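The Red for the Hall Curtain

My mother dyed curtains for the theater on Jullgate for most of her working life, and when she died my sister and I got the recipe cards and one unfinished job. The job was a strip of curtain, about as long as a bath towel, to replace a piece the mice had eaten. The theater had already paid for it.

I wrote to them and offered the money back. They wrote that they would sooner have the curtain.

My sister drove up from Lolton in June and stayed in the back bedroom. We put the table by the window and went through the cards. Our mother numbered her colors and never named them. The big curtain was 4000. On the front of the card she had written the amounts, and on the back, in pencil, she had written "less" and underlined it.

Less of what, it didn't say.

The powder came from Femora, a company that closed when we were in school. There was one tin left. I tipped what I needed into a little plastic cup and tried not to breathe near it. We mixed the first batch the way the front of the card said, and then a second batch with less powder, and poured them into two clear measuring cups, one small and one large. Both came out bright red. I moved them closer together to see if that would help. 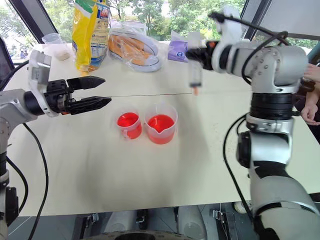 The whole thing was a waste of good cloth, my sister said, if we were going to judge a dye by how it looked in a cup. Our mother had never done that. She dipped a scrap, rinsed it, hung it on the line, and went and did something else.

I said I remembered her holding the cup up to the window.

My sister said that was for guests.

We argued about it for a while. I was home more in those years, but she had been the one who helped with the rinsing, and her hands had been pink through most of eighth grade. In the end I cut scraps from the hem of the new cloth and we dipped one in each cup. The card said 30 minutes. My sister set the oven timer and we sat on the back steps and ate crackers out of the box.

She asked me if I was going to sell the house. I said I hadn't decided. She said the gutters wouldn't wait for me to decide. I said I knew about the gutters.

When the timer rang we rinsed the scraps and hung them up with clothespins. The water in the sink ran red and then pink and then took a long time to run clear. One scrap was darker than the other, but only a little, and when a cloud came over I couldn't have told you which was which. I took down the piece the theater had sent us, the part the mice had left, and held it between them. It had hung for 37 years with the lights on it. Neither scrap looked like it. Ours looked new.

"It's faded," my sister said. "She'd have made it for the faded one."

So that was what "less" meant, or it was what we agreed it meant. We went back inside and started over. I poured out what was left in the cups and washed them, and we made the red again, weaker this time. My sister did the measuring. She bent down until her eyes were level with the marks and told me to stop leaning on the table.

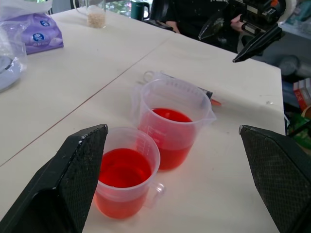
Page last changed: June

The third scrap was too orange. The fourth one we liked. It dried while we were eating supper, and my sister went out in her socks to get it and laid it across the old piece next to the butter dish. We both looked at it from our chairs, and then we traded chairs and looked again.

We dyed the strip the next morning in the big pot on the Heinonen stove, which our mother had always complained about and never replaced. My sister stirred. I kept the lid and the tongs and opened the windows. It took until noon. By then we had both gotten it on our hands in spite of the gloves, and there was a spot on the floor that is still there.

I got a pencil and turned the card over. Under "less" I wrote "2 spoons less, for the old curtain." My sister read it and said I should put level spoons. I put level.

She left after lunch. I walked the strip down to the theater in a paper bag, and a man on a ladder told me to set it on any seat.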